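3.2 Handheld gripper pair and object set

The two grippers were built in a shared workshop over the winter, with the first assembled in January and the second completed after the linkage had been revised. Both are carried by hand during recording, so the operator supplies all motion of the wrist and arm and the device itself contributes only the opening and closing of the fingers. We refer to the complete pair, with its recording software, as Hundavetti. The software runs on a secondhand laptop kept under the bench.

Each finger is driven through a parallel linkage, which keeps the pad faces parallel over the full stroke. An earlier version used a single pivot per finger. It was simpler to print and easier to repair, but the pads met at an angle on anything wide, and flat-sided objects tended to rotate out of the grasp. The parallel linkage requires more joints, and each joint adds play. Play was reduced by reaming the printed holes after cooling and by replacing any part in which the pin could be moved by hand. Joint screws were checked at the start of every session and retightened where needed.

Trigger position is read by a magnetic encoder at 400 samples per second and written to the same log as the video timestamps. The encoder board was bought from Ikura and used without modification, apart from a shorter cable. Before each session the trigger was opened and closed fully three times, and the end values were stored as the calibration for that session. Sessions in which the end values had moved by more than 1 mm were discarded.

Objects were taken from the household of one of the authors and from the workshop kitchen. No attempt was made to standardize them. The set leans toward small retail packaging: cartons, sachets, wrapped tissues and blister packs, with a few utensils. Such objects were chosen for two reasons. They are light, so a poor grasp shows up at once as sliding or tipping, and their walls deform under little force, so closing too far leaves a crease that can be inspected afterward. Table coverings were also left as they were found. A patterned cloth makes segmentation harder than a plain board would, and the results in Section 4 should be read with that in mind.
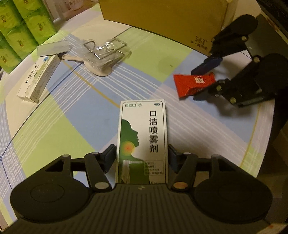

Figure 3. Two-gripper work on a cloth-covered table. The near gripper is positioned with its pads on either side of a carton of oral spray (口洁喷雾剂); the second gripper holds a small red packet with crimped ends.

Coppens objected, on reading a draft of this section, that a pair of hand-carried grippers says little about what two arms bolted to a bench could do, and that we ought to have fixed the bases first and recorded afterward. The objection is reasonable for tasks near the limits of reach. A person moves the shoulder and torso freely, and some recorded wrist paths cannot be followed by a fixed arm. We therefore passed every recording through a reachability filter before training and rejected any that left the workspace of the target arms.

The collection contains 2352 recordings, of which 316 were rejected by this filter. Most rejected recordings involved one gripper crossing over the other to reach an object on the far side of the table. In later sessions operators were asked to stand square to the table edge and to pass objects between grippers instead of crossing, and the rejection rate fell. We did not remove the earlier sessions, as they include several object types that were not used again.

Pad wear was a recurring problem. The pads are cast in a soft compound and lose grip as dust builds up on the faces. They were wiped with alcohol between sessions and replaced after 1000 closures, a limit set from bench trials on the test stand we call Sident. The limit is conservative for cartons. For thin plastic film it may be too generous, and slips on film were more frequent in the final part of each pad's life. Replacement takes two screws per finger and does not disturb the encoder calibration.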